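Desk hire and returns - FAQ
Rundwood Furniture Rental
Updated 8 August 2022

Quick answers. If yours isn't on the page, use the contact form and put your order number in the subject line.

Which desks can I rent?
Straight desks, L-shaped desks, and the corner model with the curved cutout in front (listed as Semero). All come in white. The Semero is out of stock a lot in January, book early.

How long is the minimum rental?
6 months. After that it rolls month to month until you tell us to stop.

Can I keep it for longer?
Yes. After 18 months you can buy it out, price is on your account page under "My items."

What does delivery include?
Carrying it in, up to the third floor without an elevator. Assembly for L-shaped desks. We don't move your other furniture - clear the spot first please.

Will it fit next to my fridge / wardrobe / door?
Measure. Then measure again with the door open. Leave room for the fridge door to swing too, if the desk is going in a studio. We can't take a desk back the same day because a door hits it, that counts as a normal return and you pay pickup.

Left or right corner?
Stand facing the wall where you'll sit. Deep part on your right = right-hand. Deep part on your left = left-hand. Most wrong orders are this one.

Do I have to take the desk apart before pickup?
No. Just empty it. Take everything off the top and out from underneath, including cable trays you added yourself and anything stuck on with tape.

What counts as normal wear?
Light scuffs, gray smudges, faint wipe marks, small streaks. No charge. We clean and recoat tops between rentals when they need it.

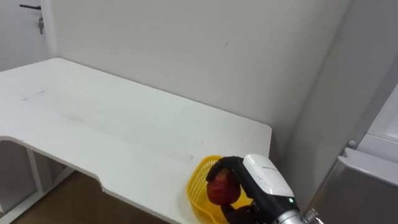

Scuffs and smudges on a matte white top. Normal wear, no charge.

What gets charged?
Burns, swelling from water, chipped corners, holes you drilled, missing legs or rails. The price list has all of it, see form 258.

How do I get marks off a matte white top?
Damp microfiber cloth, drop of dish soap, wipe, then dry it off right away. Stubborn ones - baking soda paste, very light pressure. No scouring pads. No melamine sponges either, they leave shiny patchs that show up worse than the mark did.

I tried that and it just smeared.
Too much soap usually. Go over it again with plain water and a clean cloth, then dry.

Do I need to send photos before pickup?
One of the whole top, one of each bad spot. Daylight is best. Upload with form 722, at least a day ahead.

Can I leave the key with a neighbor?
Yes, but tell us wich apartment. The drivers won't take keys from mailboxes.

When do I get my deposit?
Once the desk has been checked in at the warehouse. Goes back to the card you paid with.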